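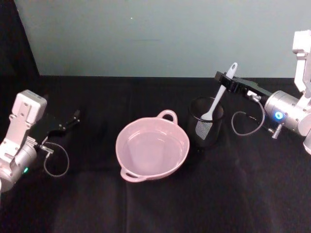
Film Comedy, week 2. Deadpan + the long take

Screening: "Narbridge", dir. Golshifteh Salehi, 79 min. Watch before section pls.

Salehi holds the shot after the joke is over. Audience laughs late, or doesnt. Compare the dinner scene w/ the bus scene, same setup, no cut.

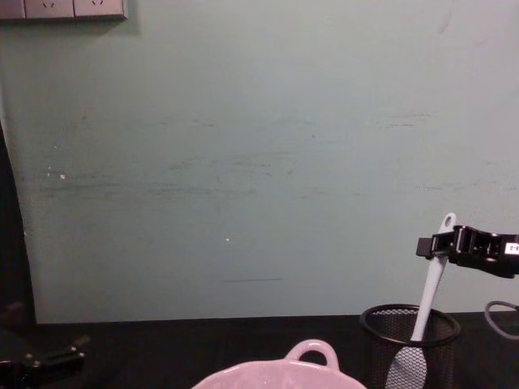 Also sound: no music till the wedding. Why there? Think about who is off screen and still talking.

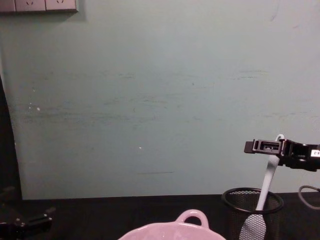
For section

Read Abernathy, ch. 15. One page on a silence that gets a laugh, not teh whole plot.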